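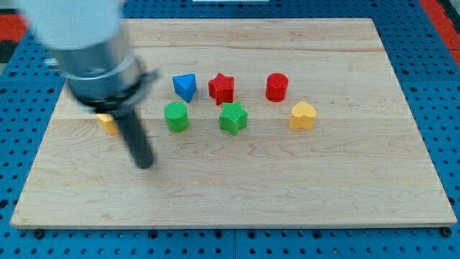 2 min read

Melahat Sarıgül has driven the number 36 bus in Herkport since her youngest child started school, and she still says good morning to every person who gets on. Some passengers answer, some look at their phones. She says it to them also.

Last winter one passenger who always answered was Cletus Whitlock. He is a retired baker and he took the early bus to the hospital in Gitbridge, where his wife was staying after a stroke. He sat on the first seat, behind the driver, and they talked a little at the red lights. He told her about his wife's garden. She told him about her knees.

One morning in December he was not at the stop. Melahat waited a minute longer than the timetable allows, then she drove on. The next morning he was missing again. When her shift ended, she walked to the street he had once mentioned and asked in the small grocery store of Tuncay Demirtaş if somebody knew the old baker.

Tuncay knew him well. Together they went to the house and rang the bell for a long time. Cletus was inside on the kitchen floor with a broken hip. He had been lying there since the evening before, and he could hear them but his voice was too weak to shout. Tuncay called the ambulance. Melahat talked to him through the mail slot until it came.

"I heard her say good morning," Cletus remembers. "It was four in the afternoon, but she said good morning."

He was taken to the same hospital as his wife, and a nurse there, Ebise Tufa, arranged that the two could eat lunch together on her floor. They stayed three weeks like this. In the bakery where he used to work, the customers collected about $500 for a handrail and a better lock, and his old colleague Gülizar Altıntaş brought the money in a bread bag.

Both Whitlocks are home now. Cletus walks with a stick and is baking again – only small loaves, because the big pans are too heavy. On some mornings he goes down to the stop, although he has no place to go, and hands a warm loaf through the door of the bus.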